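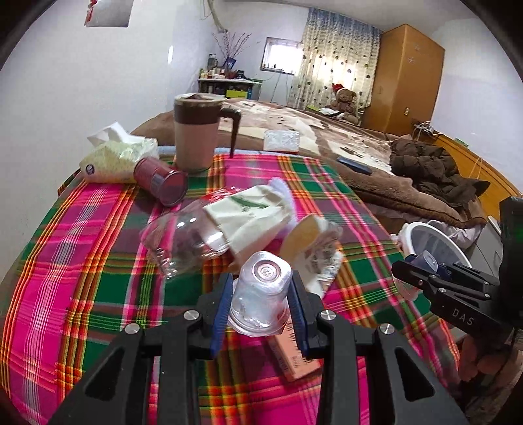 Home tidying task, cup pickup with one of two hand-held grippers. The clear cup is upside down in the blue-padded fingers.

Plilano household handling project, progress report to the Brilar fund
8 Feb 2026
Prepared by Ximeng Su

We had a fault this period, a real one, and I'm going to put it first because we learned more from it than from all the sessions that went well!

On session 38 the left gripper began closing late. The trigger was pulled, the software logged "closed," and the fingers were still moving. With a box or a can you would never notice. With a thin plastic cup it meant the operator squeezed harder to make up for it, and the cup shot out sideways. We stopped there, as our safety note says to, and Barış Kılıçarslan took the tool apart the same evening.

He found a linkage screw that had backed out a little and was letting the arm flex before the fingers met. So the sensor was reading the trigger correctly and the fingers were somewhere else. Nobody was hurt and nothing broke, but a pinch between the arms was possible, and we have written it up as a safety matter.

What we did:
- Pulled 19 recordings made after the last good check. They are kept in a separate folder and won't go into training.
- Put thread lock on the linkage screws of both tools.
- Added a slow open and close test, 40 cycles, before each session.
- Asked Erdem for a stiffer linkage. They have agreed to send a sample in February.

The repaired gripper then went through 100 cup pickups on the bench with no late closing (Barış was grinning by the end of it, and so was I). We are back to working in lived-in rooms, on cluttered tables with cloths, bottles and packets lying about, and that is exactly where this work gets interesting.

Still open: we don't know how long the thread lock holds under daily use. Cladon has offered us time on their wear rig and I'd love to take it. The cost fits inside the current repair line, so we are asking only for your approval to move the dates.

Comments (3)

mara_t: Does the 40 cycle test run on both tools or just the left one?

Ximeng Su: Both! Left first, then right.

benchrat: We had the same thing with a backed-out screw. Put a paint mark across the head, you'll spot it turning.

This site uses cookies to remember your settings. Accept | Manage

Contact the Plilano project office | © 2026 Plilano | Back to top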